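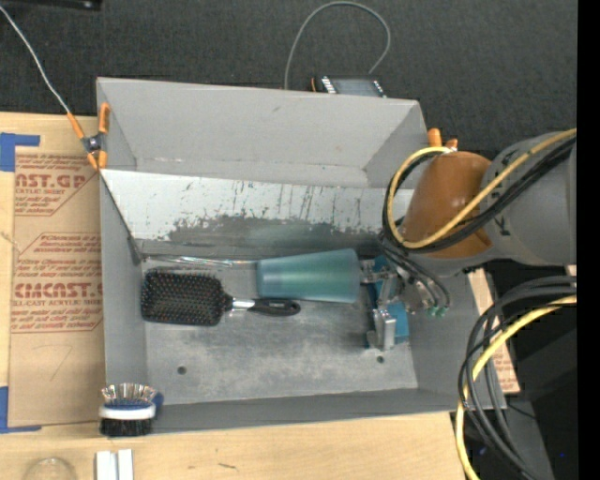

Page last changed: 22 April 2018

Residents' Forum – Quintana House
Topic: Divided bins for shared washrooms

I.Andrade
The two-compartment gray bin is proposed for all 12 washrooms. Small items such as a hairbrush and a plastic cup would be kept in the front section. The rear section would be reserved for towels. Comments are requested.

E_Zerouali
I do not support the proposal. The divider is scratched and visibly worn, and residents should not be asked to keep brushes against such a surface. New bins should be purchased.

Baidoo_T
The wear is on the surface only, in my view. I would ask that brushes be stored with the bristles up, as shown, and that cups stand upright – a cup on its side takes up too much of the floor.

E_Zerouali
Bristles up collects dust. I must disagree on that point also.

J.Bezerra
May I ask whether the two holes in the floor of the bin are to be covered? Hair ties will fall through.

I.Andrade
A liner can be cut to fit. Mr. Zerouali's objection has been noted, and replies will be accepted until page 11 of the washroom rules is reissued in October.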